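식탁은 비어 있지 않아도 된다

이사를 하고 나서 제일 먼저 들은 말이 "식탁부터 치워야겠네"였다. 짐도 덜 풀었는데! 말한 사람은 우리 언니고, 언니는 평생 식탁 위에 물컵 하나 올려두고는 못 자는 사람이다. 나는 그 반대쪽에서 살아왔다. 우편물, 귤, 반쯤 읽은 책, 머리끈, 약봉지가 식탁에 있어야 집에 사람이 사는 것 같다. 그래서 오늘은 좀 편을 들어볼까 한다. 어질러진 식탁 편을.

요즘은 어디를 봐도 비우라고 한다. 서점에 가면 정리 책이 두 줄로 누워 있고, 친구들 단체방에는 버린 물건 사진이 올라온다. 하루에 하나씩 버리기, 옷장 절반 줄이기, 뭐 그런 것들. 나도 해봤다. 재작년에 340쪽짜리 정리 책을 사서 밑줄까지 그어가며 읽었는데, 그 책이 지금 식탁 위에 있다. 컵받침으로 아주 훌륭하다(두께가 딱 좋다).

비우는 게 나쁘다는 얘기를 하려는 건 아니다. 유통기한 지난 소스 병을 냉장고에서 꺼내 버릴 때의 그 시원함을 나도 안다. 다만 언제부턴가 빈 표면이 성격 좋은 사람의 증거처럼 되어버린 게 영 불편하다. 식탁이 깨끗하면 마음도 깨끗하고, 식탁이 지저분하면 인생도 지저분하고. 그런 말을 들으면 나는 우리 할머니 밥상이 떠오른다. 할머니 상에는 늘 콩이 있었다. 까다 만 콩, 불리려고 꺼내놓은 콩, 이웃이 줬다는 콩. 밥을 먹으려면 콩을 한쪽으로 밀어야 했다. 할머니 인생이 지저분했느냐 하면, 글쎄, 내가 아는 사람 중에 제일 단정하게 산 분이다.

식탁은 밥만 먹는 데가 아니다

어릴 때 우리 집 식탁은 4인용이었는데 거기서 밥만 먹은 날은 하루도 없었던 것 같다. 나는 구구단을 외웠고 언니는 손톱을 칠하다 혼났고 엄마는 가계부를 썼고 아빠는 라디오를 분해했다가 못 맞췄다. 못 맞춘 라디오가 식탁 끝에 일주일은 있었다. 그동안 우리는 나사를 피해서 국그릇을 놓았다. 그게 그렇게 싫지 않았다. 아빠가 나사를 세다가 국에 하나 빠뜨린 얘기는 지금도 명절마다 나온다. 식탁이 말끔했으면 없었을 얘기다.

예전에 살던 동네에 플럿스테드라는 작은 카페가 있었다. 간판에는 Plutstead라고 영어로만 써 있어서 다들 읽는 법이 달랐다. 거기 큰 탁자가 하나 있었는데 손님들이 뭘 자꾸 두고 갔다. 뜨개질하다 만 것, 동네 소식지, 씨앗 봉투. 주인은 그걸 치우지 않고 그냥 옆으로 모아두기만 했다. 커피를 마시러 가면 지난번에 본 목도리가 한 뼘쯤 길어져 있곤 했다. 나는 목도리 주인을 한 번도 못 만났지만 색을 바꾼 날은 괜히 반가웠다. 그러다 주인이 바뀌고 탁자 위가 싹 비워졌다. 커피 맛은 더 좋아졌다는데 나는 두 번 가고 안 갔다.

영국에서 하숙할 때 집주인이던 젬마 파슨스(Gemma Parsons) 아주머니 얘기도 해야겠다. 이분은 저녁마다 식탁에 신문을 펼쳐놓고 낱말 퍼즐을 풀었는데, 다 못 풀면 신문을 접지 않고 그 위에 그대로 아침을 차렸다. 토스트 접시를 들면 빈칸이 나왔다. 영어가 서툴렀던 내가 잼을 바르다가 단어 하나를 맞힌 날, 아주머니가 연필을 내 쪽으로 굴려줬다. 그 뒤로 아침 퍼즐은 같이 푸는 게 됐다. 내 영어의 절반은 거기서 늘었다고 지금도 생각한다. 학원비 낸 쪽에는 미안하지만.

그러니까 내가 하고 싶은 말은, 식탁 위에 뭐가 있다는 건 하던 일이 있다는 뜻이라는 거다. 하던 일이 눈에 보이면 옆 사람이 끼어들 수 있다. 서랍 속 퍼즐에는 아무도 참견을 못 한다. 나는 가족끼리 대화가 줄었다는 한탄을 들을 때마다 텔레비전이나 휴대전화보다 먼저 식탁을 의심한다. 너무 잘 치워진 건 아닌지. 말을 걸 거리가 하나도 안 남은 건 아닌지.

물론 한계는 있다. 나도 팔꿈치를 둘 데가 없어서 무릎에 접시를 올리고 먹은 적이 있고, 그날은 좀 슬펐다. 그래서 요즘은 나름의 타협을 하고 있다. 밥 먹을 자리만큼은 비우고 나머지는 모른 척한다. 무언가를 꼭 올려두고 싶은데 잡동사니는 부담스럽다는 사람에게는 낮고 넓은 그릇 하나와 작은 화분 하나를 권한다. 짙은 회색 식탁에 은빛 테두리 그릇이랑 자줏빛 화분 하나면 비우기파 언니도 별말을 안 할 것이다. 그릇에는 결국 열쇠와 영수증이 쌓이겠지만 그건 나중 일이고.

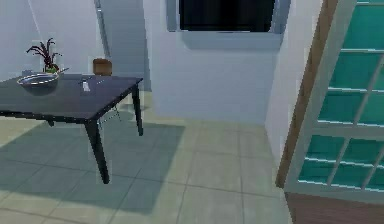
치우는 사람 입장도 있다

여기까지 쓰고 언니한테 읽어줬더니 한참 있다가 그러더라. "그거 누가 닦는데?" 음, 할 말이 없었다. 어릴 때 그 식탁을 닦은 사람은 거의 엄마였고 그다음이 언니였다. 나는 나사 얘기를 재미있게 기억하지만 언니는 나사를 하나하나 집어 들고 그 밑을 닦은 걸 기억한다. 같은 식탁에 앉아 있었는데 이렇게 다르다. 내가 이 글에서 추억이라고 부른 것들 중에 꽤 많은 게 언니한테는 집안일이었겠구나 싶어서 좀 뜨끔했다.

그래서 어질러진 식탁을 편들려면 조건을 하나 달아야 공평하겠다. 올려놓은 사람이 닦을 것. 내 물건 밑의 먼지는 내 먼지다. 이걸 지키지 않으면서 "사람 사는 집이 다 그렇지" 하는 건 얌체다. 나도 오래 얌체였다. 요즘은 자기 전에 행주를 들고 책을 들었다 놓고, 귤을 들었다 놓고, 그 사이를 닦는다. 몇 분 안 걸린다. 닦다 보면 이건 이제 치워도 되겠다 싶은 것도 보인다. 어제는 약봉지가 나갔다. 안에 약이 없은 지 한참 됐더라.

그렇게 하니까 물건들이 좀 움직인다. 전에는 한번 자리를 잡으면 계절이 바뀌도록 그대로였는데 이제는 들락날락한다. 우편물은 뜯겨서 나가고 책은 다른 책으로 바뀐다. 정리 책만 그대로다. 컵받침 역할이 워낙 확고해서.

언니는 6월에 우리 집에 와서 며칠 있다 가기로 했다. 벌써부터 걱정이다. 분명히 첫날 저녁에 내가 씻는 사이 식탁을 싹 비워놓을 텐데, 그러면 나는 어디에 뭘 뒀는지 한 달은 못 찾는다. 지난번에는 여권이 신발장에서 나왔다. 그래서 이번에는 언니가 좋아하는 천 피스짜리 퍼즐을 하나 사서 도착하기 전에 테두리만 맞춰놓을 생각이다. 하다 만 퍼즐은 언니도 못 치운다. 하늘 부분은 어려우니까 언니한테 맡기고, 밥은 며칠 그 옆에서 좀 좁게 먹기로 하고.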